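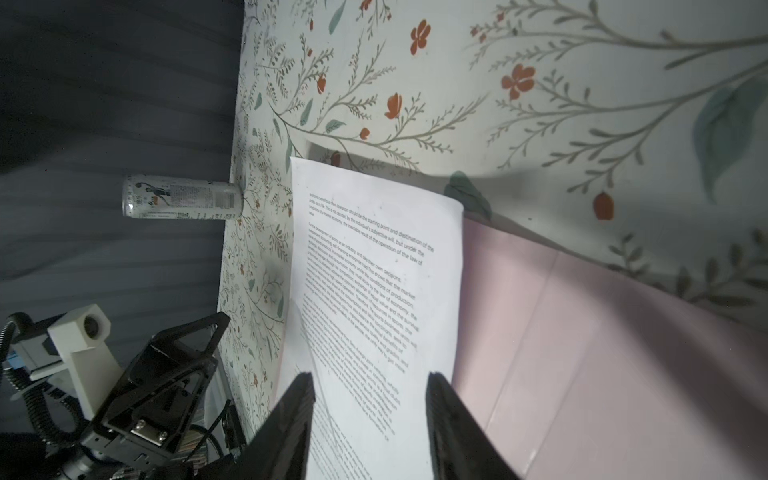
Roswitha Ruchti
Visitor Services, Camenzind Reading Office

Members of the Vilham Library Circle visited the reading office on January 9, 2020, to learn how loose printed matter is sorted before filing. The tour began with a paper on sports as an industry and the market economy.
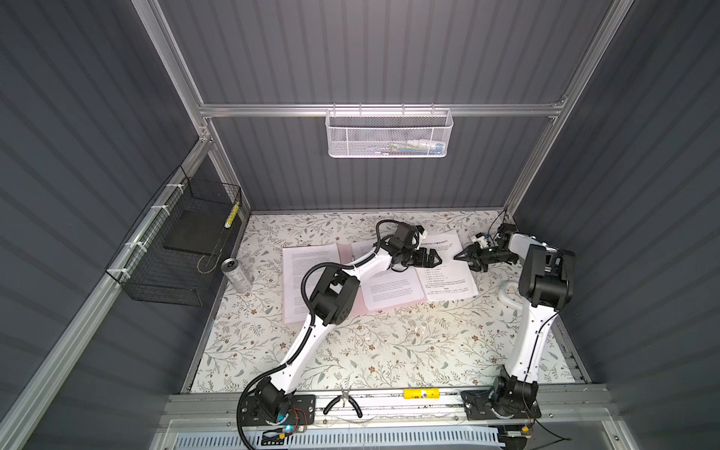

Printed papers and an open booklet on the sorting table.

Visitors were asked to match pages by subject and typeface – a slower task than many expected. The office holds 3,000 sheets from the Manon bequest, and 300 have been filed since December. Colored sheets are kept with the pages they accompany.
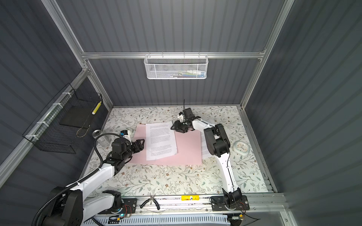

Balthasar Gasser remarked that a short subject list at the door would have helped first-time visitors, and asked whether unmatched pages are kept. They are held for 2 years.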